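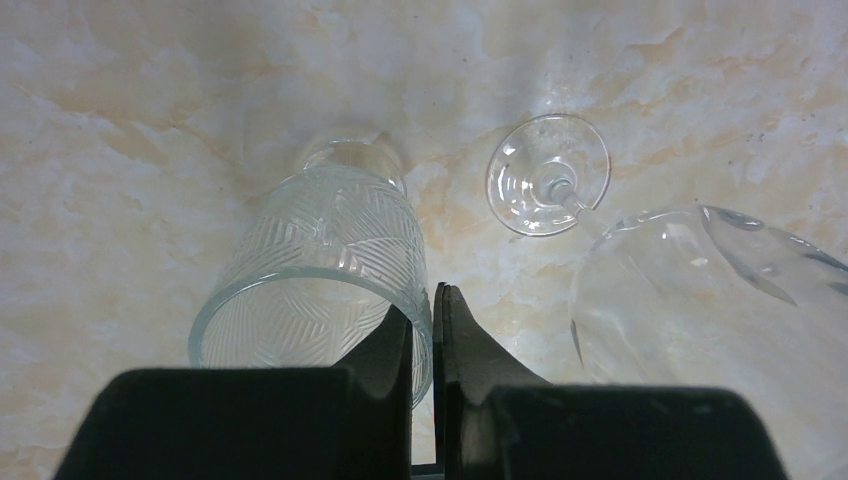 Slide 4. Lake monsters, then. The Netley file holds 33 sightings, almost all from July, when the lake is full of swimmers and the bar is open late. Set a patterned tumbler beside a plain wine glass, both empty, and people will tell you which one they'd trust to look through. Water comes in both kinds — ripples one day, flat calm the next — and witnesses rarely note which. Pause for the beer joke.

Slide 5. Sonar. 520 hours, one large sturgeon. Take questions about the sturgeon.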